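Speaker notes: Packing a bag, and other chores we thought were solved
Colton Arsenault, Stetbridge
2022-08-01
4 min read
12 shares | 5 comments

1. Opening

Start with the question from the abstract: can a machine put the shopping away yet? Short answer for this room: parts of it, slowly, with someone watching.

Say early that I am not covering floor cleaning. Sturkmont had that session in February.

2. The bagging task

Rigid items first. A drinks can has a known shape and tolerates a firm grip. The hard part is the bag: tall paper sides, and a handle looping over the opening where the arm wants to go in.

Then the soft and awkward items. Tomatoes on the stem in a clear tray. A bun in a thin plastic bag, where the loose ends are easy to grip and the bun is easy to crush. A yogurt cup on its side. Clear plastic generally, as depth sensors read it badly. Pause on the slide.

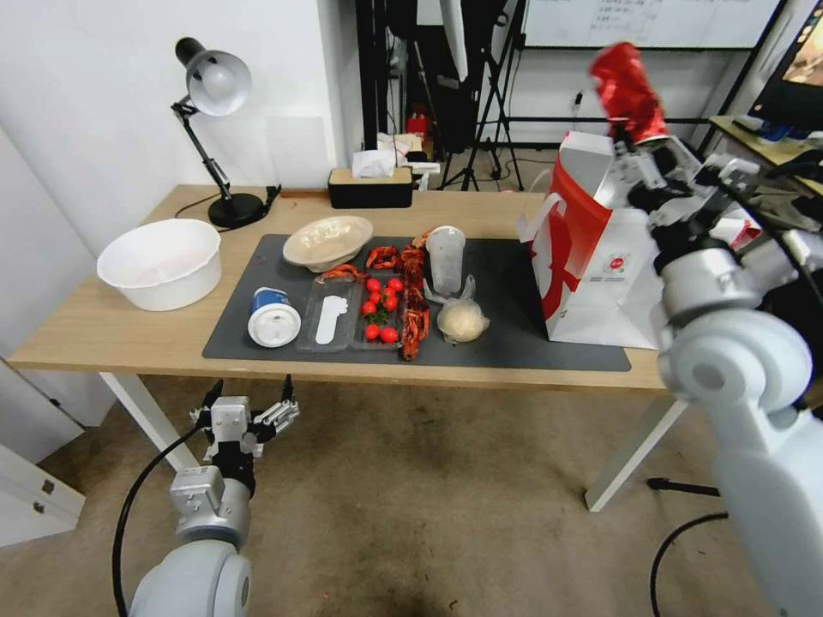 3. What the numbers say

Stelov logged 1216 pick attempts on mixed groceries. Do not quote a single success rate. Split by item type or the cans hide everything else.

Cycle time: up to 2000 seconds for a full bag in the worst run. Mention that packing order was fixed by hand.

4. Shop floor

Chaudhary line: same parts, same tray, same pose. Works well. Most of the gain came from the fixtures. A kitchen has no fixtures.

5. Questions

Likely: cost, safety near children, two arms or one. On the last, defer to the paper.

Related
Gripping clear plastic: a short review
Why fixtures still matter
Notes from the Sturkmont floor session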